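Zuststead Hall: Questions We Keep Getting Asked

Written by people who go to a lot of shows there and have no deal with the venue. Last gone over September 17, 2021.

Is the capacity really 460?

That's the number on the venue's own page. The number on the sign by the coat check is 408. We've asked twice which one they sell to and got a friendly answer that didn't include a number. On a sold-out night it feels like the bigger one. If you don't like being packed in, stand by the left wall past the bar.
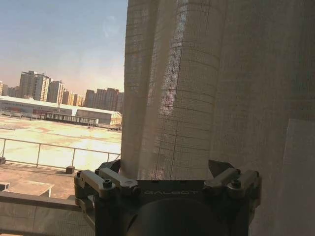

Photo: Todor Gashi

What does "doors at 7" mean?

It means the doors open at some point after 7. The opener usually starts an hour later and the headliner whenever the headliner feels like it. Set times get posted in the afternoon, and we'd treat them as a rumor. If you have a last train to catch, plan on missing the encore.

Are the "limited" early tickets worth it?

Maybe. The Lowther show in spring was advertised as down to its final tickets for three weeks straight, and you could still walk up and pay at the door. We have never seen an early ticket that got anybody in earlier. What you do get is a price $20 lower than the day-of price, before fees. After fees the gap shrinks to something you might spend on a soda.

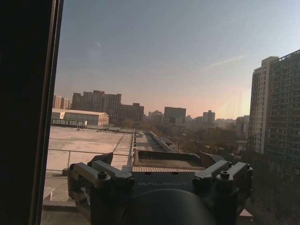

The fees deserve their own complaint. There's a service fee, a facility fee, and a third one called "order processing" that shows up on the last screen. Buying in person at the box office knocks out two of them, but the box office keeps short hours and doesn't list them anywhere we could find. Call first.

Is the sound as good as they say?

The new speakers got a lot of praise when they went in. From the middle of the floor, fine, we'll agree. Under the balcony the vocals still turn to soup. Karkar played there with two drummers and from the back it could have been four, or a dryer with shoes in it. People who stood up front came out raving, so take your pick of who to believe.

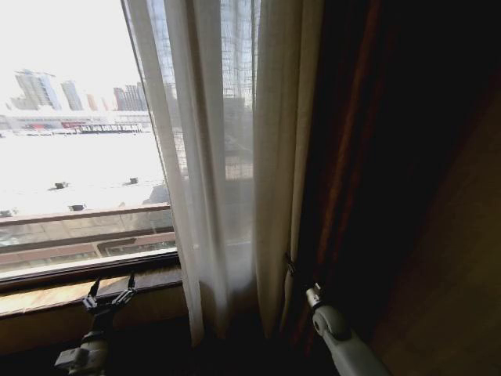
Todor Gashi wrote in to say we're too hard on the room, that he heard every word of the Beltell set from under the balcony, and that the trouble is people talking through the quiet songs. He has a point about the talking. Beltell is also one singer and a guitar — not much of a test for a sound system.

Can I bring a bag?

Small ones, yes. Backpacks depend on who is working the door. The posted rule says no backpacks at all, and we've seen plenty inside.

Will the Karkar reunion tour stop here?

There's a petition with 1,000 names on it and a post from the venue with a winking face. Neither of those is a date. The band hasn't said a word about this part of the country, and we've been burned by the winking face before (see: the Lowther acoustic night that never got past the poster). We'll add it here when tickets are on sale.
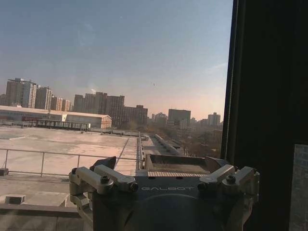
The city skyline on a hazy day.

Are refunds possible?

If the show is canceled, yes, and ours took roughly a month to land. If it's postponed, they keep your money until the new date, even when the new date is "to be announced." Save your confirmation email and ask in writing.

Do you take corrections?

Sure. Tell us what you saw and which night you were there. If you work for the venue, say so.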